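Last updated: 2020-05-01

3.2 Demonstration by remote control

For the sandal brushing task, the operator controls both arms at the same time with the Zomar gloves. We recorded 149 demonstrations. An attempt was discarded if the operator lost the grip on the sandal. In Figure 4, one hand grasps the heel end and the other hand holds the brush over the toe area, with the bristles down.
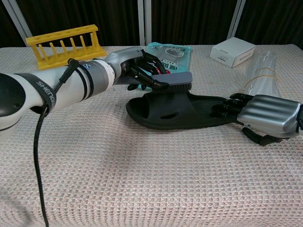
Figure 4. Two-handed brushing task, shown by remote control.

3.3 Data preparation

Each demonstration was resampled to 595 steps before the training.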